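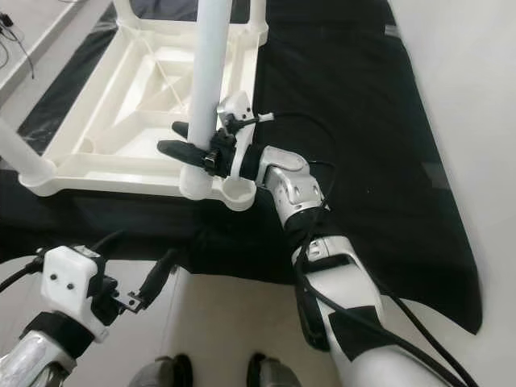 Progress report, Waltell Hall storeroom refit
To: Adebayo Oyewole
From: Fulgencio Esquivel
9/17/22

Adebayo,

You asked for one page and no adjectives. I have managed the one page.

Shelving. The white plastic racks are going together, a verb I use generously. Each one is a lattice base with a round socket at the corner for a pole, and the poles go in by hand and stay in by faith. The instructions have a single drawing, which shows a finished rack and a smiling man. We now build on a low surface with a black cloth over it, after the first rack skated off a bare one in June. 37 racks are up out of the order from Pralley. Five more arrived short of poles. Pralley has promised the missing ones twice, in identical emails.

Sorting. The Ikamthorpe donation came to 506 boxes, nearly all labeled "misc." Yusuf House has agreed to take the duplicate board games, including seven copies of the same one, none of which has dice.

Money. We are inside the grant on racks and over it on van hire, because the Ikamthorpe boxes needed a second trip. I would like to move the unspent paint line across to cover it. The walls are white already and can stay that way.

Still to do: the remaining racks, the labels, and a decision from you on the old filing cabinet. It weighs more than the rest of the room and we have lost the key. I can have it hauled away, or we can go on treating it as a wall.

Receipts to follow once I find which box they are in.

Fulgencio Esquivel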